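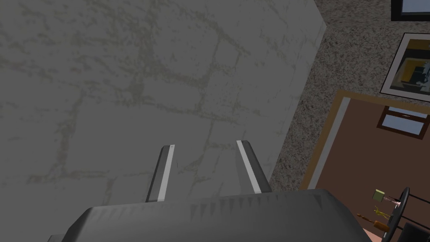 My arm copies every wobble I make, one reader wrote in under last month's page on teaching by hand, and I'd like to know how slow is slow enough, and whether I should be pushing the arm around myself or driving it from the controller.

Workshop > Tips and Fixes > Bench Robots > Showing It the Job

1 November 2025
By the Zakunley Workshop Desk

The wobble question comes up often enough to get its own page. These tips are for a small bench arm with a two-finger gripper, the kind people use for sorting hardware, loading a drying rack or putting things away in bins. They apply whether you move the arm with your hands or drive it by remote control.

By hand or by remote

Moving the arm by hand is quicker to learn. You feel the weight of it and you know when it touches something. Use it for wiping, sliding, pressing a lid down, and any job where the force matters.

Remote control is better for picking things up and setting them down. Your hands and sleeves stay out of the camera's view, so what gets recorded is closer to what the arm will see when it works alone. It takes longer to get good at. Plan on a couple of evenings before the takes are worth keeping.

Don't mix the two in one batch. If you change your mind partway through, start a new folder.

Fixing the wobble

Slow down near the object and only there. Long crossings can go at a normal pace. Over the last few inches, drop to half speed, stop completely, then close the fingers.

Rest your elbows. A folded towel on the edge of the bench is fine. With a handheld controller, brace both wrists against your stomach or the bench edge. If you move the arm directly, hold it behind the wrist joint with one hand and steady the elbow joint with the other. Holding it by the fingers bends them and you end up recording the bend.

Turn down the controller sensitivity before you blame your hands. On ours the setting is a number from one to ten and it shipped at 6. We keep it at 2 for small items and 4 for anything bigger than a soup can.

If you overshoot, back up and come in again in one clean move. A take with a little nudge left and a little nudge right teaches the nudges. Throw it out.

Working from the gripper view

When you drive by remote you will spend most of your time looking out over the gripper, on the real arm or in the simulator. The body of the gripper fills the bottom of the screen and hides whatever is right under it. People get used to this faster if they follow a few habits.

Look at the gap between the fingers and keep the target in it. Pale strips on the fingers, like the white ones in the view at the top of the page, help you judge where each finger ends against a gray surface. On a real arm with all-black fingers, run a narrow piece of white tape up each one. Put it on before the first take and leave it there for the whole batch.

Find the objects before you press record. At the top of this page the fingers are open over gray stone texture and the small things are far down in the right corner. Starting far off like that is a good way to begin a few takes, as the arm needs to learn the approach as well as the grab. Get your route settled first, though. Wandering around looking for the target is the most common thing we end up deleting.

Swing the arm, then lower it. New drivers tend to do both at once and clip something on the way. Travel high across any block, box or edge, get over the object, and come straight down.

Keep the fingers open while you travel. Closing and opening on the way adds nothing and the arm will copy it.

Practice in the simulator first

A simulated room costs nothing to crash into. Use it to learn the controller, to test a route and to see how tight a turn the wrist can make. Reset the room between tries so you don't get used to one layout.

Don't expect it to teach you about grip. Soft, slick or crumpled things behave differently on a real bench. We do the first evening in the simulator and the second on the arm, with wooden blocks.

Setting up the bench

Wipe the surface and move anything you don't want in the take.

Mark the arm's base with tape at the corners. If it gets bumped, put it back on the marks before you go on.

Shut the blinds and use lamps. Sunlight crawling over the bench during a long session causes trouble later.

Move the object a little after every take. A hand's width in any direction is plenty. Turn it, too. An arm shown the same spot again and again will go to that spot with nothing in it.

Clamp the bench if it rocks. The folding bench in our Tronelbridge shop rocked, and we lost a full afternoon to it.

Sorting takes

Name the folder for the job and the date, and write down the sensitivity setting inside it. Watch each take once at double speed the same day. Delete drops, long pauses and anything where you changed your mind.

Keep a few takes where the first grab missed and you recovered smoothly. They are useful, but put them in their own folder so you can add or remove them as a set.

More takes will not rescue messy ones. Our bin-sorting folder had 851 in it before we cleaned it out, and the arm still hesitated over every bolt. The trimmed folder gave a better result on the first try.

Stopping

Quit when your takes start getting longer. Tired hands show up there first. Park the arm over a clear part of the bench, open the fingers, cut the power at the switch, and unplug the controller so it isn't draining overnight. If the arm has no brake, support it with one hand while you turn it off or it will drop onto the bench.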